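Skip to content

We use cookies to remember your settings and to see which pages get read. By staying on this site you agree to their use. Accept | Manage choices

5 min read

Plevimden Asks for Proof Before Buying Into "Focus Furniture"

Independent office supply reviewer says most claims about desks, lamps and mats rest on very little, and publishes the results of its own home office survey

PLEVIMDEN, February — Irnulell, the independent testing and buying guide for people who work from home, today released its first report on so-called focus furniture. The report covers desks, lamps, chairs, footrests and desk mats sold with a promise that the buyer will concentrate better, tire less or get more done. Its main finding is that the promise is seldom backed by anything a shopper could check.

Irnulell wrote to the sellers of 318 products and asked one question: what is the evidence for the claim on the box? It received 300 replies. Most of them repeated the claim. A good number enclosed a brochure in which the claim was printed in larger type. Only two sent a test with a method, a group of people and a result, and one of those had been run on the seller's own sales staff.

"I went into this thinking we would find some weak studies and some decent ones," said Dinesh Munasinghe, who edited the report. "I did not expect to spend most of the winter reading about energy and flow. If a company says its lamp makes you work faster, somebody must have timed somebody. We asked who was timed. We are still waiting on most of them."

What the survey asked

Alongside the letters, Irnulell surveyed 1,924 readers who work at home for at least part of the week. They were asked what they had bought for their work area, why they bought it, what they hoped would change, and whether they would buy it again.

The answers are useful, but they need care. People who have spent a lot on a desk have a reason to like it. People who answer surveys from a buying guide are probably more interested in desks than their neighbors are. The report says so on its first page and does not claim that its readers stand in for everyone.

With that said, one pattern came up over and over in the written comments. Readers who were pleased with a purchase tended to describe a plain fix to a plain problem. The old chair pinched. The screen was too low. The window threw glare on the screen every day after lunch and a blind stopped it. Readers who were let down tended to have bought something to change their mood or their habits, and a few months later had the same mood and habits along with a bill.

"Nobody wrote in to tell us a blind had let them down," Munasinghe said.

The sit-stand question

Height-adjustable desks drew more comments than any other item. Irnulell does not tell readers to avoid them. Many people like to change position during the day and say they feel better for it, and the report takes them at their word. What it questions is the jump from "I like to stand sometimes" to the sales talk of higher output and sharper thinking.

The report also points out that a desk that can be raised has to be raised by someone. A large share of comments from owners came from people who used the feature often in the first weeks and then left the desk at one height. Several could not say where the manual was. Before paying extra, the report suggests, try working for part of a day at a kitchen counter. If that is miserable, the motor will not help.

Lamps, color and calm

Lighting was the category where the language ran furthest ahead of the facts. Sellers wrote of "clear-headed white" and "deep work amber." Irnulell asked what those terms meant and how they were measured, and got several different answers for the same words.

Good light matters for reading and for tired eyes, and the report has no quarrel with that. A lamp that can be aimed, that does not flicker and that puts light on the page is worth having. Whether a special shade of amber will help anyone finish a tax return is another matter. The reviewers could find no reason to pay double for it.

The same goes for wall paint, plants and scent. All of them may make a room nicer to sit in. A nicer room is a fair thing to want. The report asks only that it be sold as a nicer room.

Small items on the desktop

The cheapest things in the report are the ones laid on the desk itself: trays, wrist rests, pen cups and mouse pads. These are also where a shopper is least likely to be hurt by a silly claim, as the sums are small. Still, the reviewers found pads sold in "focus" patterns and "calm" patterns at a higher price than the plain version with the same surface and the same backing.

Munasinghe said he has no objection to a pattern. "If you like flowers, get the one with flowers. You'll look at it every day. What I object to is a leaflet telling me the flowers were chosen to lower my stress. By whom? Lower than what?"

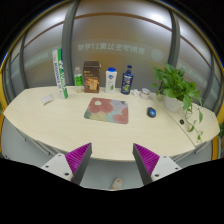
A first response from the trade

Two firms named in the report were shown the relevant sections before it was released.

Stedix, which sells desks and lighting online, said that its customers are happy and that its wording is "in line with what others in the market say." Irnulell agrees that this is so and regards it as the problem. The company said it would look again at the phrase "proven to sharpen attention" on its lamp pages. At the time of release the phrase was still there.

Abou Zeid, a maker of chairs and footrests, took a different line. It told Irnulell that it had dropped all productivity claims from its packaging and would list only sizes, weight limits, materials and the length of the warranty. The report welcomes this, with the note that older stock with the former wording is still on sale and that a promise about future boxes is easy to make. Irnulell will check again when the new ones reach the stores.

What shoppers can do now

The report ends with advice, and it is short. Name the problem before you shop. Write it down if that helps. "My neck hurts by three in the afternoon" is a problem that a product might solve. "I don't get enough done" may have nothing to do with the furniture at all.

Then look at the return terms, and read them before the reviews. A seller who believes a desk will change your working life should be willing to take it back if it doesn't. Many of the products with the boldest claims had the tightest return windows, and some charged the buyer for return shipping on items too heavy to carry to a car.

Ask for the test. It costs nothing to send a message to the seller, and the reply is often telling. If the seller mentions a study, ask who took part, how long it ran and what it was compared with. A study with no comparison group can't tell you whether the chair did anything.

Finally, wait. Readers who held off for a month before a large purchase often reported that they had moved the table, propped the screen on a box or swapped rooms in the meantime, and had then lost interest in the item. Irnulell knows that this is not welcome news for anyone in the business of selling desks. It is not great news for buying guides either.

Limits of the report

Irnulell did not run lab trials for this report and does not claim to have shown that any product fails to work. A lack of evidence leaves the matter open. It may be that some of these items do help people concentrate, and that the sellers have simply never bothered to find out. The report's view is that the cost of finding out should fall on the firms making the claim, and that until they pay it the claim should come off the box.

A second round of letters will go out later this year. Firms that did not reply the first time will be asked again, with the same question in the same words.

About Irnulell

Irnulell is a reader-funded buying guide based in Plevimden. It takes no advertising from the makers or sellers of the products it covers and buys the items it reviews at store prices. The full report, with the survey questions and the text of the letter sent to sellers, is free to read on its website.

Press contact: Dinesh Munasinghe, report editor, Irnulell

Recent releases

Do You Need a Second Monitor? We Asked People Who Gave Theirs Up
Warranty Cards: What Happens After You Mail Them
Noise-Canceling Claims and the Neighbor's Leaf Blower
Paper Planners Are Back, Say People Who Sell Paper Planners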